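November, equipment planning, second pass

Picking up where the last entry stopped. The budget sheet now has three tabs: grippers, consumables, and everything else. The third tab is the one that keeps growing, so most of this is about that.

Grippers first. We have been printing the bodies and buying the screws, pins and pads separately. Kurberg quoted us 262 per unit for the assembled hand-held version with pads fitted, no camera. Zovach wants 353 but that includes the camera mount and a spare set of fingers. On paper Kurberg is cheaper. Once I add a mount and spare fingers bought separately the gap is small enough that I would decide on lead time. Kurberg says they ship from stock. Zovach would not commit to a date in writing, and I have asked again.

We need 9 units to run the home tasks the way the schedule has them, counting spares. At the Kurberg price that is 2,358 before shipping. The line for hand-held equipment is 3,000, so it fits, but what is left over has to cover mounts, pads and cases. At the Zovach price it comes to 3,177 and we are over before buying anything else. I would need to move money from the arm maintenance line, and I do not want to do that before the arm has had its service.

Pads. The ridged blue ones are holding up better than the smooth ones did. I still want to order them separately from the grippers and keep a box on the shelf. Wiriya sells the same hardness in sheets and we could cut our own. Cutting takes an afternoon and the edges came out uneven last time. Leaning toward buying them ready cut and spending the afternoon on calibration.
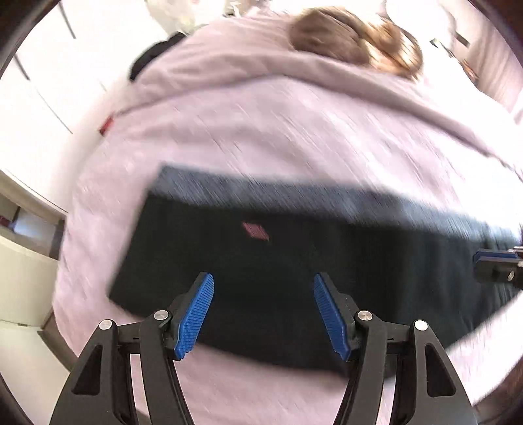

Lighting and shutter belong on the same sheet even though we keep treating them as a software problem. Fast wrist moves still smear at the exposure we use indoors. Two ways to deal with it: brighter rooms or a more sensitive camera. Two panel lights on stands would be the cheap fix for our own space but they don't help in other people's homes, and carrying stands up stairs was a pain the one time we tried it. Stamell has a camera module with a larger sensor that would fit our mount with a new plate. I have asked for one on loan. Until it has been tested I am leaving the camera line as it was and putting a note next to it.

Wide lens stays. We talked about a narrower one to get rid of the dark corners, but then we lose the fingertips or the background depending on how it is mounted, and both matter for the household tasks. No cost for this, just writing it down so we stop reopening it.

Things missing from the first version of the sheet:

- storage cards, including a spare for each unit
- hard cases with foam (the soft bags let the linkages get knocked out of line)
- thread locker and a second set of small drivers
- fabric items for practice: blankets, hooded tops, a few things with straps
- shipping both ways for loan units

On the fabric items, buy plain secondhand stuff in several weights. Soft, thick cloth behaves very differently from thin cotton under the fingers and we have mostly been using the thin kind. Wash everything before it goes in the bin.

Arm side: no new arm this round. The question was whether to buy a second one now or get more hand-held units, and the hand-held units win on cost and on how quickly people can start using them. The second arm goes on the list for next year with a blank next to the price. I would like a quote that includes installation this time. The last one left it out and we found the money by skipping a spare controller.

To do:

Chase Zovach for the date. Ask Kurberg if the finger width can be changed at order or only afterward. Get pad prices from Wiriya in writing. Measure the current mount for the Stamell plate before the loan unit gets here. Move the drivers and thread locker to consumables, they don't need approval there.

Sheet is saved in the shared folder under equipment, second pass. Please put comments in the right-hand column and leave the totals alone, the formulas broke last time.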